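Textile reuse workshop, Trujillo - progress report, second half of the grant

Tuesday, December 12, 2023

Sorry this is a few days over. Stock count took longer than planned and I wanted the proper weights in.

Where we are

Collection is running well. The bins at the market and the two schools are emptied weekly now, the one by the bus station every ten days or so, needs a better lock. Sorting still happens in the front room, cutting and stitching at the back. Intake for the period was 210 kilos a week on average, up on the summer but still under what we put in the application. Most of it cotton and poly-cotton. Wool has been scarce, will pick up after the cold weather I expect.

Of what comes in, a bit over half is good enough to resell or give away as it is. The rest goes for cutting: rag bundles, bag linings, patchwork panels. Denim is kept apart for the Lirnik bags, see below.
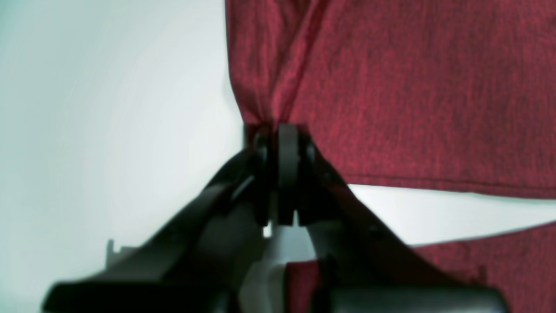 Waste to landfill is down again. What still goes is mostly bonded foam, raincoats with the coating coming off, and shoes. We have asked Veltia whether they would take the shoes and are waiting on a price. Their last quote was per pallet, no good to us, we can't fill a pallet in a month and have nowhere dry to keep one.

Training

More than 102 people have been through the beginners' mending course since April. Target for the year was lower so that one can be ticked off. Drop-out is highest after the second evening, the zip one. We have moved zips to week four and put hemming first, so people go home with something finished. Too early to say if that has worked.

The advanced group is small, 6 regulars, all of them now able to use the overlocker without help. Three have started taking paid alterations at home. I haven't got income figures from them yet, will ask in the new year.

Lirnik bags

First batch sold out at the autumn fair. Second batch is held up by the straps. The webbing we bought was too stiff for the machines and kept breaking needles, so we have gone back to plaiting straps out of offcuts. Slower, but customers prefer the look and it uses up the jersey, which we have far too much of. Price has gone up a little to cover the extra time. No complaints so far.

Basum have asked for a sample order of the small size in dark colours only. Reds, navy, charcoal. Dark stock is being put to one side as it's sorted. If they go ahead it would cover the rent on the back room for the quarter, but nothing is signed and I've left it out of the forecast. 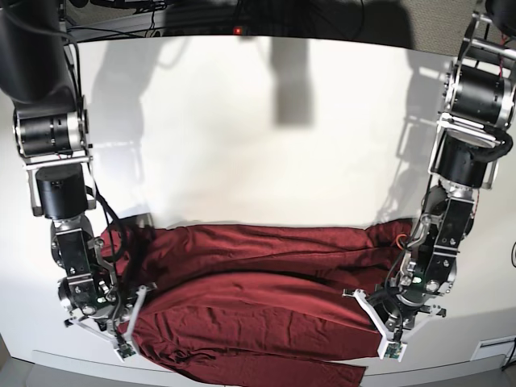

Dark red garment on the table, with robot arms on either side.

Money

Spend is close to budget overall. Over on needles, thread and machine servicing (the old flatbed needed a new motor, see invoice in the annex). Under on transport, the van share has been cheaper than hiring. I would like to move the transport underspend across to equipement, please confirm by email if thats alright and I'll redo the table.

Electricity is the line I am least sure of. The landlord bills late and the last bill was an estimate.

Problems

Damp in the store, north wall. Two sacks of wool had to be thrown out. Shelving has been pulled away from the wall and the sacks are off the floor, the landlord says the gutter will be seen to after the holidays.

Buttons and zips saved from cut garments are piling up unsorted. Nice problem to have but they take up a whole bench - might sell as mixed jars.

Next 3 months

Finish second batch of bags. Get an answer from Veltia on shoes. New lock for the bus station bin. Start the next beginners' course, waiting list is already full. Damp to be checked again before any wool goes back on that side.

Annexes to follow separately: invoices, attendance sheets, weekly weights. The attendance sheets for October are still being typed up.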